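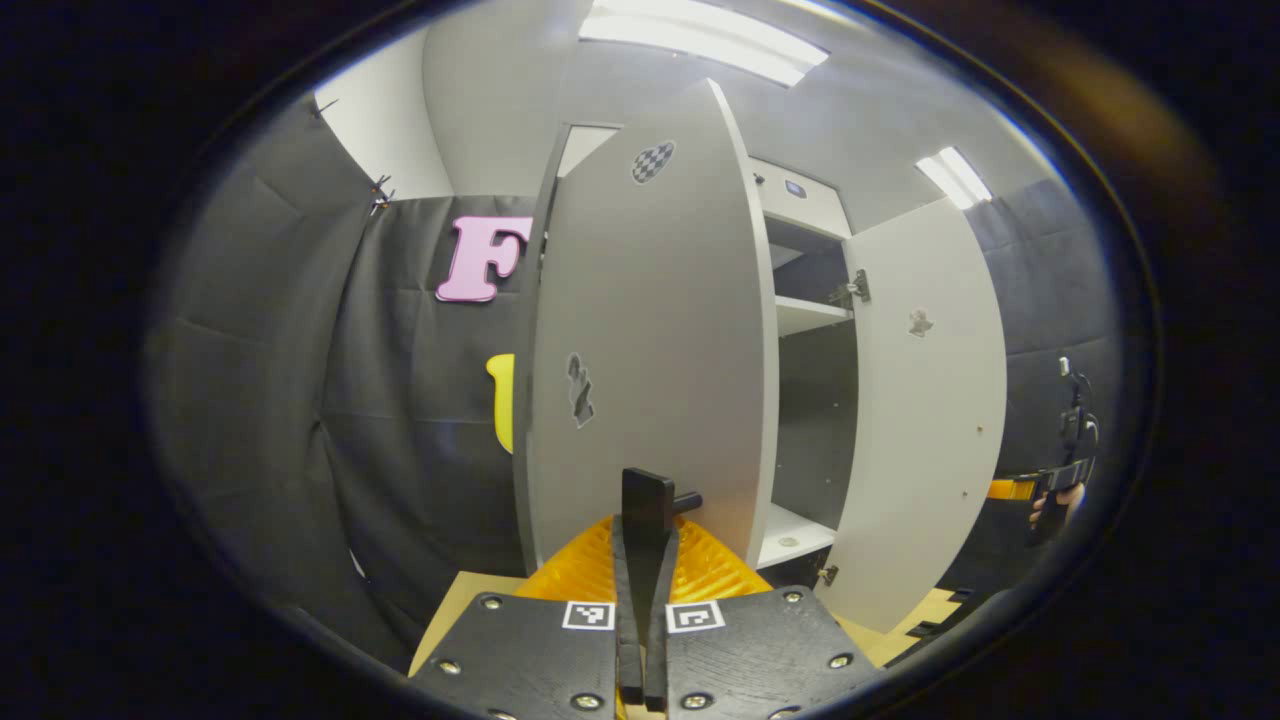 1/ Flaston women's basketball, notes from practice + the trip. Typing this on my phone in the parking lot so bear with me

2/ Big one first. Bergmann is moving to point guard. Full time. Coach said it in front of everybody today so I guess it's not a secret anymore

3/ She played off the ball all last year and hated bringing it up against pressure. Spent August doing nothing but left hand work. You can tell. She went left four straight possesions in the scrimmage and got to the rim on three

4/ Who loses minutes? Probably Runach. She didn't look thrilled but she also hit everything from the corner, so maybe she's a shooter off the bench now. Would be fine with that - we need one

5/ Defense is still a mess. Same problem as the Drostinham game. Nobody tags the roller. We gave up 89 in that one and I'd say half of it was layups

6/ Asked Mogens Overgaard about it (he has the defense this year, came over from the men's side). Quote: "We're late because we're watching the ball. I can fix watching the ball." Ok then

7/ He had them doing a shell drill with the lights half off at the far end. No idea. Players seemed used to it

8/ Rebounding. Won the boards by 3 on Saturday and everyone's acting like it's 1985. It was 3. Against a team missing its center

9/ Free throws though. Made 47 in a row as a group to end practice, losers run if they miss before 40. Freshmen were screaming. Best energy I've seen in that gym since the opener

10/ Injury stuff: the ankle is "day to day" which is what they said last week and the week before. She was in a boot. I would not plan on her for the weekend

11/ Drostinham rematch is at their place. Small gym, loud, floor has that dead spot by the visiting bench. Last time we had 11 turnovers before halftime there, I think 5 of them were just people dribbling off their own foot

12/ If you're driving - lot behind the gym fills up early, use the one by the church. They let 300 in and then it's standing on the track upstairs. Get there for the JV game

13/ Someone asked about the starting five. My guess is Bergmann at the point, same two forwards, then flip a coin for the other guard. Runach starts if they go zone against us. They will go zone against us

14/ Correction to 9, it was losers run if they miss before 45, not 40. Thanks to the two parents who texted me within a minute lol

15/ Radio feed should be up for the rematch, same link as always. No video, their camera setup is still down. Will post the lineup when I get it, prob right before tip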